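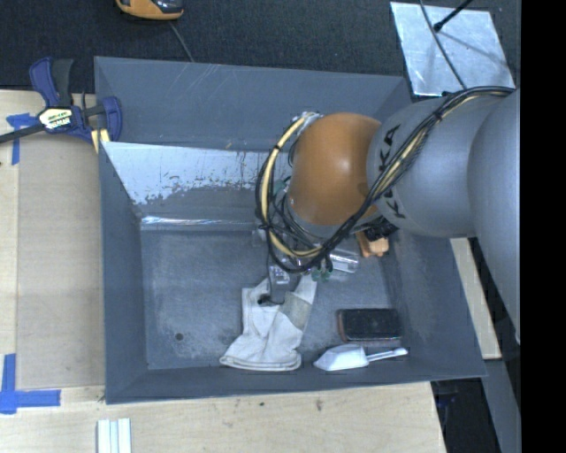 Print this page
E-mail this article

4. Grasp selection under cable and wall constraints

Most bin-picking planners treat the arm as a chain of rigid links and leave the cables out of the collision model. We did the same in our first version, and it worked well enough on a flat table. Inside a metal bin it was a different story. The loop of cable and hose around the wrist is wider than the wrist itself, and a pose that looks perfectly safe in the planner can press that loop against a wall several seconds before the fingers get anywhere near the object.

What excites us about the approach in this section is how little it takes to fix this. Stakley, our planning layer, wraps the cable loop in a soft envelope whose shape depends only on the last two joint angles. We fitted the envelope from 400 wrist poses, recorded over one long Wednesday by Xóchitl Zepeda, and stored it as a small lookup table. At planning time the envelope is checked against the bin model like any other link, with one change: light contact is allowed and given a cost, while deep contact is ruled out. A planner that forbids all contact gives up on nearly every object near a wall, and those are exactly the objects left over at the end of a run.

Figure 4. Reaching for a cloth glove on the bin floor. The cable loop surrounds the wrist joint and hides part of the gripper from the fixed camera.

4.1 Choosing where to pinch

Cloth is where the method gets interesting. A glove has no fixed shape, so matching it to a stored model is of little use. Our perception module, Lollier, looks for places where the fabric stands up from the floor: a hem, a crease, the edge of a cuff. Each candidate gets a score for height, a score for how cleanly two fingers could close on it, and a penalty for any hard object close by. In Figure 4 a scoop and a dark block lie to the right of the glove, and candidates on that side pay the penalty even when the fold itself is a good one.

The worn floor of the bin gave us more trouble than we expected. Pale rub marks on gray paint look a lot like thin cloth to a network trained on clean backgrounds, and the early detector happily proposed grasps on bare metal! Crisóforo Mendoza solved this by collecting 2615 background patches from the bin floor and walls and mixing them into training as negatives. We keep the same weights for all experiments in Section 5.

4.2 Planning when the view is blocked

As the arm comes down, the cables cover a growing share of the fixed camera's view, and the fingertips are often the first thing to disappear. We therefore freeze the target at the last frame in which Lollier reports a confident outline, and finish the descent using joint positions and wrist force alone. The freeze is set by a visibility score instead of a fixed height, so approaches from different sides can stop listening to the camera at different moments.

During the blind part of the motion, Stakley keeps 13 backup poses ready, all within a small rotation of the chosen one. If the wrist force rises too early, the arm backs off and moves to the nearest backup without going through a full replan. The switch is quick — there is no visible pause between the two motions — and it has become our favorite part of the system to watch.

Both modules run as separate processes on the Jollmont controller and share a single bin model, which is updated only between picks. The comparison with the Mostyn baseline follows in Section 5.

Print this page
E-mail this article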